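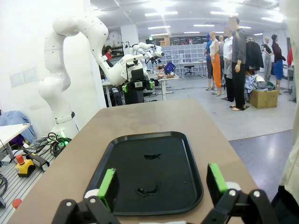 Vacancies

Wanted: someone to mind the trays

By Aidan Ó Briain
6/4/20

Wirkstead is looking for a part-time workroom assistant at its Histolbridge site. The post is 9 hours a week and pays 650 a month, which will not buy you a yacht – but does include tea.

You will wipe down the tabletops, wash the black plastic trays (dark, glossy smudges are a speciality of the house) and put small parts back in the clear drawers along the shelving. There are also cardboard boxes on top of the shelves, some of which have been up there since January. Flattening them would make you very popular.

We ask for patience, a decent memory for where things live and a willingness to ask before throwing anything out. Experience with stubborn residue is welcome. Opinions on cloths versus sponges will be heard, briefly.

Send a short letter to Eoin Ní Bhriain, quoting reference 744. No CVs over two pages – Eoin reads them all, and sighs.

Recent vacancies
Stock clerk, Brornia
Evening cleaner, Hennessy
Van driver, Wirkstead

We use cookies to remember your job searches. Accept | Settings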